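Watumis Home Robot Practice Guide, spiral-bound edition - my review

I have now owned three different guides to running robots in furnished rooms, and this is the first one that I keep on the bench instead of the shelf. It comes from Watumis, it was put together under Nadiia Hutsuliak, and it covers one thing only: how to set up, run and write up household tasks with a mobile two-armed robot. Beds, laundry, shelves, dishes. If you want factory cells and fencing, look elsewhere. If you spend your days trying to get a pillow squared up on a mattress, oh, you are going to like this!

The first thing I loved is how plain the rules are. Each one fits on a few lines, starts with a verb and tells you who has to do it. "Operator walks the floor before power." "Second person holds the stop, and holds nothing else." My old guide from Hirnstead said the same sort of thing over two pages, and people skipped it (me included, more than once). We read the Watumis pages out loud at the start of a shift and it takes less time than filling the kettle.

The bedroom chapter is the star. Whoever wrote it has made a lot of beds with a robot. There is a whole section on soft goods near an edge, and it says to decide before you begin what counts as a drop. Is it a drop when the corner hangs over the side? When it touches the floor? When more than half the pillow is off the mattress? Our team had three different answers in September, and we had been adding up the scores as if they meant the same thing. That was an awkward afternoon. The guide makes you pick one, write it on the task card and leave it alone until the set is finished.

It is good on grip, too. You agree on a closing force for each kind of fabric and you log it, and if you change it midway you start a new set. It also asks you to note which part of the item the hand goes for. Corner, seam, open end of the pillowcase, middle. I thought that was fussy for a week or so, and then I went looking for why our corner grasps were doing worse than the rest and there it all was in the log. I was so happy I called Sarkar over to look.

Floors get their own page. Cables are listed first, before rugs and shoes and pets, and the rule is that any cable inside the reach of the base or the legs gets moved, taped or written down, in that order of preference. I would have liked a stronger rule myself. "Written down" is a bit of a free pass, and at our Jorthorpe rooms we crossed it out in pen. Same page, smaller complaint: the advice on keeping clear of furniture is written for wheeled bases, with one short paragraph for legged ones. A nightstand next to a bed leaves a gap that a wheel will never get into and a foot might. More on that in the next edition, please.

Some practical stuff. The paper is heavy and takes pencil well. The spiral lies flat. The task cards at the back are perforated, and four of them fit on our clipboard side by side, so one card per bed task plus a spare. The index is thin - I looked up "sheet" and got nothing, and it was under "bedding, fitted." The print is small if you are reading it at arm's length while holding a stop button. We have logged 660 runs on the cards so far, and the only one I would redesign is the incident card, where the box for "what the robot was reaching for" is barely wide enough for a word.

Would it work for a beginner? I think so, with someone next to them. It assumes you know your own machine and it never tells you how to code anything. What it does is get a room full of people to do the task in the same way on Monday as they did on Friday, and to stop when they said they would stop. I have wanted a book like that for years.

Buy the spiral one, by the way. The stapled version is the same text, but it won't stay open on the bedroom chapter, and that's where mine has been open all week while we work through pillows near the edge of the bed. Next up for us is the laundry chapter, and I've already started copying out the cards.
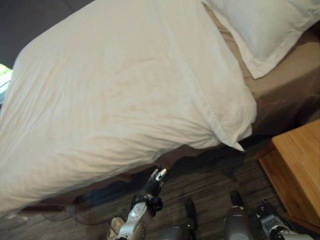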